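Day one of sorting the craft cupboard. I have set aside an afternoon. The cupboard has set aside the rest of my natural life.

First shelf: glue. Six bottles, all open, all sealed shut by their own contents. I respect the commitment.

Second shelf is a box marked MISC. Inside the box marked MISC is a smaller box marked MISC 2. I had a cup of tea at this point.

Found the instructions for the Zusta hanging shelf I put up in August. It is still up. I had assumed they were in the bin, along with the two spare screws, which are also here and which I would rather not think about.

A lot of blue in this cupboard, for someone who tells people her favourite colour is green. Blue felt, blue wool, blue card. I blame the Tralthorpe market, where everything blue is marked down after lunch and I am only human.
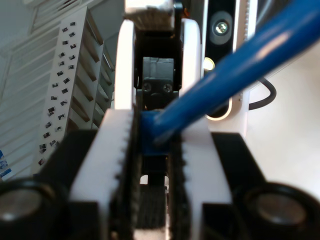 Anyway, new rule: one tub per kind of thing. Long skinny things in one, flat things in another, brushes in a third. Glitter goes in the outside bin, after dark.

The rule lasted until the pipe cleaners. Are they long skinny things or are they brushes? They're fuzzy. I've asked the group chat and we are now two hostile camps.

Bought a set of tubs from Cledix to hold it all. Fifty bucks, and the lids are sold separately. The lids are always sold separately. I went back for the lids.

Current standings: five tubs full, one tub containing only the other tubs' labels, and a pile on the floor I'm calling "under review".

Someone asked why I don't just chuck the dried-up paint. Because it's a very good orange and I might work out how to revive it. I've had it since the old house. We've been through a lot.

Update on the label maker: it needs a battery. The batteries are in MISC 2. I've taped MISC 2 shut and put it on the top shelf, where I can't reach it without the stool.

The stool is holding up the wool. Going to bed.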